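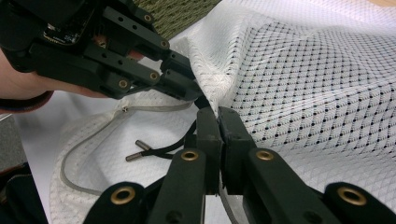

Cloth planning fails mostly at the second grasp, according to Bendik Ekström, and a tool that cannot show why the grasp was chosen is of little use on a test bench.

Talleo today released version 2 of Drurum, its grasp planning and replay software for soft goods.

April 30, 2021. The release adds a two-gripper planner for garments in which both tools act on the same fold. Earlier versions planned each gripper separately and merged the paths afterward, which left the user to clear collisions by hand. Drurum 2 solves both paths together and keeps a minimum gap of 12 mm between finger linkages except where contact is allowed by the task file.

Demonstrations recorded with hand-held grippers can be loaded directly. The software aligns the two recordings, marks each open and close event, and proposes grasp points along the crease. On patterned mesh, where a repeating lattice tends to confuse feature matching, a new tracking mode follows hems and fold lines first. Drawstrings and cord ends can be labeled as keep-clear items.

In internal tests on white mesh garments, the planner returned a valid two-gripper path in 92 percent of trials. Planning time was up to 16 seconds per fold on a desktop workstation.

Known limits: dark fabric against dark fingertips still requires manual masking, and sheer layers are not supported. Support for sheer layers is scheduled for December.

Drurum 2 is available to current license holders as a free update. Task files from version 1 open without conversion. Release notes and the planner interface reference are included in the installer.

Press contact: Tormod Björklund, Talleo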